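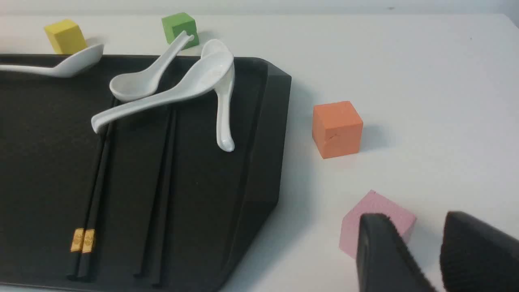 White spoons on the gray tray.

October 21, 2022

Second pass on the Trovlow hotel short. Hamish Tuhiwai plays himself: retired goalkeeper arrives in Mestlow, skips the press dinner, goes looking for a bakery. Running time is 7 minutes including the logo. The client now wants his lines in the local language kept in his own voice, so the replacement dub is dropped and I am back to repairing what he said on the day.

Started with the lobby speech. His radio mic rubs on the jacket lining through most of the first half. High-pass at 100 Hz removed the worst of it. The rest I cut from the boom track, which has more room in it but matches well enough once some of the lobby tone is laid under both. Three words are still unclear. Mahtab Abbasi listened to them cold and understood one. She suggests taking the other two from the rehearsal take, where he speaks slower and the stress falls in the right place. Tried it. Lip sync is off by 7 frames at the end of the line, but he has turned toward the elevator by then.

The subtitle file came back from Tehrani with 272 entries. It was timed to the June cut, so everything after the taxi is late. I shifted the second half in one block and then fixed the market sequence by hand, where two shots were swapped. Reading speed is too high in the scene with the baker. I asked for shorter text on those lines and sent the list.

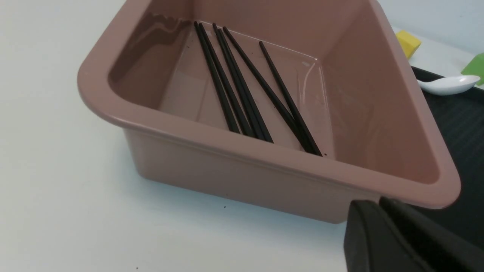
Should the subtitles stay on when he speaks the local language badly?
They should stay on for every line, in both languages, with the text as scripted and no attempt to spell out his accent.

Mahtab wants that in writing from the client before the export. I put it in the delivery notes for now.

The penalty kick in the courtyard still has the placeholder ball sound. Replaced it with a drier one and pulled the crowd down 3 dB. The crowd was recorded indoors and it shows. I may ask Kekstead for an outdoor one with fewer people.

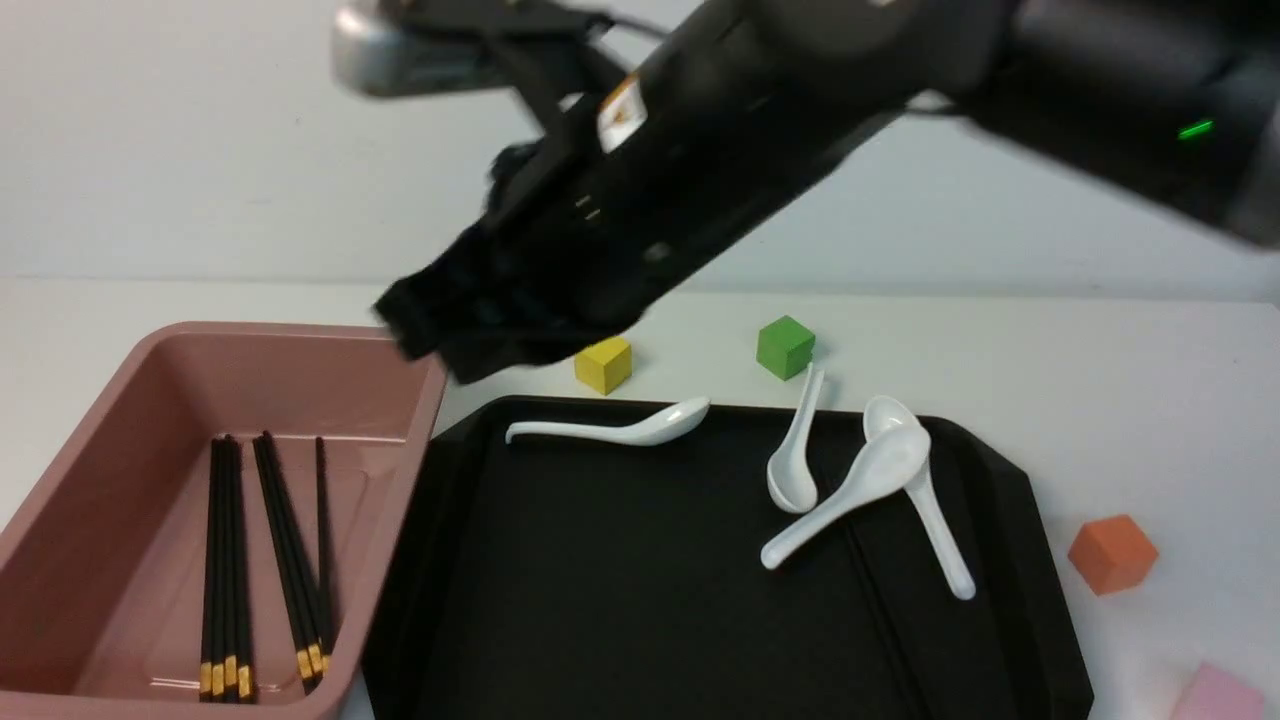 Left for tomorrow

Loudness check on the full mix. Music cue under the end card, which starts before the last line is finished. New file names for the teaser versions. Reply to Hamish's agent about the retake, which I don't think we need if the rehearsal words hold up on small speakers.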